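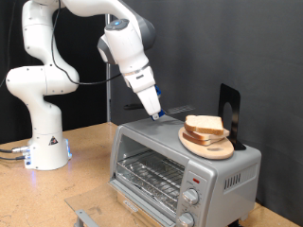 Foil on the crumb tray is fine in these ovens as long as it lies flat and stays below the rack. Crinkled foil, as on mine, still catches crumbs, but it is harder to slide out in one piece. I change it every 27 bakes. The cutting board on top comes off before the oven goes on - the housing gets too hot to use as a shelf at 200 C.

On Firkdale list, message 948, a member wrote:
> Does the Hallia manual allow foil on the tray?
> Mine smokes after 2 rounds of cheese toast.

The manual allows it on the tray only, with the vents left clear. For the smoke, wash the tray and wipe the door glass first, then run the oven empty for a few minutes.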